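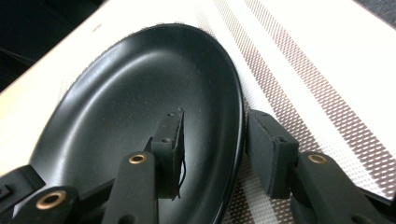

Figure 3. Black plate on a woven placemat, white with brown-and-white diamond bands.

3.2 Plate color and portion size

Diners in Clirby and Natley were asked to serve themselves rice, then write down how much they thought they took. 163 people signed up, 149 finished both meals. Dark plates one week, white the next. Order was swapped for half the group.

Guesses ran low on both colors – lower on white, where the rice blends in. Mean gap 33 grams on white, 17 on black. Age made no differnce. Hunger did, a little, mostly in Natley.

Placemats not controlled for. Rodrigues raised this in May and we agree its a weak point; a busy pattern near the rim may pull the eye away from the food. Second helpings were left out of the totals. See Table 4 for the split by town.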